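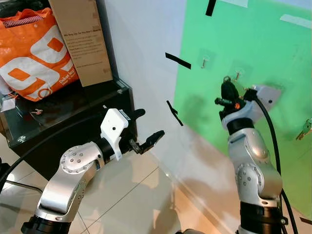
Green board with the stick-on hooks, keys going up.

1 November 2018
Eltness, back corner. Key board + the clothes bag + general clear up of the table. Writing this quick before I lose the light in here.

Board first. Why hooks at all: keys have been living in mugs, pockets, the tape drawer, wherever. Wanted them on the wall side where you see them on the way out. No drilling allowed on the green board so it's the small metal hooks with the clear sticky patch over. Wiped the board down with the alcohol first, let it dry, pressed each patch and held it for 30 seconds. Then left them alone overnight. Should be longer going by the packet but we needed the board back.

Key by itself is nothing, the hook doesn't notice. Trouble is the ring. Small ring on a small hook, you have to come in nearly flat to the board and then drop it. If you come in from the front the ring just knocks the hook and slides off. Did this wrong myself most of July on the old board and never worked out why, blamed the hooks.

Things to change on the board:
- bigger rings. Ordered a bag of the 30 mm split rings from Pidotmont, not come yet
- lower hook is too near the height where people lean, move it up a bit or swap it for a flat one
- labels. White tape along the top is ready for writing on but I havent got a pen that takes. The one in the drawer smears
- if a patch lifts at a corner take it off and do it again, don't press it back and hope

Tape on the wall is staying for now, please leave it. Yes it's ugly.

Then the bag. Orange shopping bag, the big one, been the clothes bag ever since the last one split at the seam. Good size, but it is floppy with not much in it and then falls over and takes whatever's next to it along. Packed properly it stands up by itself. What works: heavy dark stuff flat at the bottom, folded to the width of the bag, then softer things pushed into the corners, striped one last so it can be bunched in the top and hold the mouth open. Don't fold the last thing. Bunched is better, folded it slips down the side and the top caves in again.

Handles out, both of them, every time. If one goes down inside the bag you end up digging through the lot to find it. 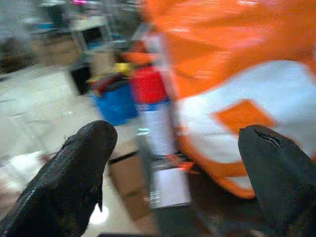 Note in the margin, not my writing: would have put the soft things at the bottom and the heavy ones on top, so the bag gets pressed down into its own shape, and did anyone try it with a bit of card in the base? Had the same sort of bag at home for the recycling and it never stood up until a cereal box went in the bottom.

Fair. Hadn't tried card. Cut a piece from the scrap pile, 5 mm too wide so it bowed, trimmed it, went in fine. Bag sits squarer with it. Heavy on top I'm less sure about, tried it once and the sides went out like a pudding. Staying with heavy at the bottom plus the card. Margin person welcome to argue, there is space on the next page.

Next the table. Rule from the Zinar job was nothing on the table that isn't being used, and I still think that's right, only it never lasts past lunch. Tape and scissors are the worst. Everyone wants them, they get put down on whatever is flat and nearest, and then somebody moves the box.
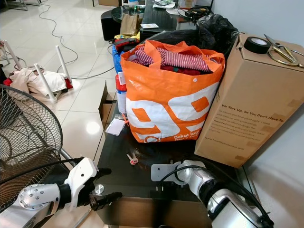 So: scissors and black tape get a home. Hook for the scissors, peg for the tape, both on the side away from the keys so you're not reaching across. Not put up yet. Until then the gold scissors go back in the drawer with the handles facing you. Not on top of boxes.

Rest of the list, in no order
- tall cardboard box: leans. Either flatten it or give it something to lean on. I'd flatten it, but ask first in case it's wanted for posting
- black bin bag at the back to go out, it's bulging
- lanyard card: goes on the board too once there's a spare hook. Same problem as the rings really, the loop is easy but the card swings and knocks the key next to it. Leave a gap
- loose keys do NOT go on the black table top. One slides under something and it's gone
- wipe the table after, it shows every finger mark

Time for the whole corner was over 2 hours, mostly bag. Could be a lot less if the clothes were folded beforehand and not pulled out of a heap.

Still to buy: pen that writes on tape, more sticky patches, a proper peg. Asked for 17 quid from the sundries tin, waiting on a yes. Will redo the lower hook when the patches arive.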